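Home | Kids' Pages | For Teachers | For Families | Contact

Filed under: School and Learning > Tests Explained

How Does a Spelling and Reading Test Get Its Score?

Many students in grades three through eight take a state or district test each spring. The results arrive later as a number, and the number can be puzzling. These pages explain where it comes from. They were prepared by the Umora Learning Office for students who will take the Rodcombe Reading Test this year.

What is a raw score?

The Rodcombe Reading Test has 85 questions. Each question answered correctly earns one point. The total of these points is called the raw score. A question left blank earns no points, and a wrong answer earns no points either. Points are never taken away for a guess, so students should mark an answer for every question.

What is a scaled score?

There is more than one form of the test. The forms are written to be alike, but one may turn out to be slightly harder than another. It would be unfair if a student lost points only for receiving the harder form. For this reason, the raw score is changed into a scaled score by means of a chart. A scaled score means the same thing no matter which form a student was given.
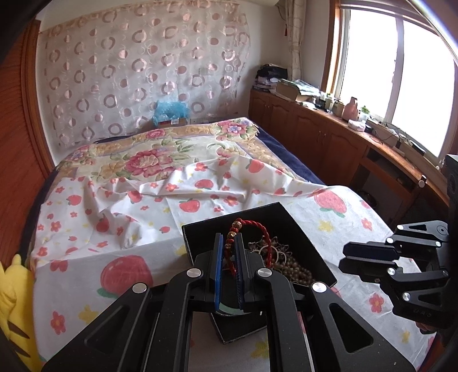
Kokkonen writes: My daughter had a lower raw score than her cousin but the same scaled score, and we thought there had been a mistake. Her teacher showed us the chart for each form and then it made sense. I wish the chart came in the envelope with the results.

Families may ask the school office for a copy of the chart at any time after results are sent home.

Who scores the written answer?

Most of the questions are scored by a machine that reads the answer sheet. The written answer is different. It is kept apart from the 85 questions and has its own score. It is read by two trained readers, who do not see the student's name or the name of the school. Each reader gives a score from 1 to 4, and the scores are added together. The highest possible result is 8.

If the two readers disagree by more than one point, a third reader decides. Readers look at whether the writer answered the question, gave details from the passage, and wrote in clear sentences. Neat handwriting does not earn extra points, but the words must be possible to read.
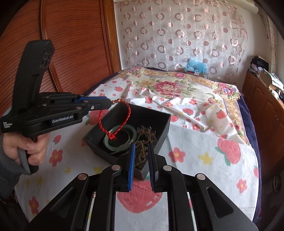 Red cord bracelet held over an open jewelry box.

What does a percentile mean?

A report may also show a percentile. This is not the percent of questions answered correctly. A student in the 60th percentile did as well as or better than 60 out of every 100 students in the comparison group.

Can a test show everything a student knows?

No. A test is a small sample of a student's work on one morning. Teachers also consider class projects, reading aloud, and daily writing. A student who has questions about a score should bring the report to a teacher, who can go over each part of it.

Words to know

Raw score: the number of points earned.
Scaled score: a raw score adjusted for the form of the test.
Percentile: a way of comparing one student with a group.

Related Pages
What Happens to Answer Sheets After the Test
Getting Ready for the Grorka Math Test
Why Some Students Have Extra Time
Reading a Report Card
Summer Reading Lists, August Update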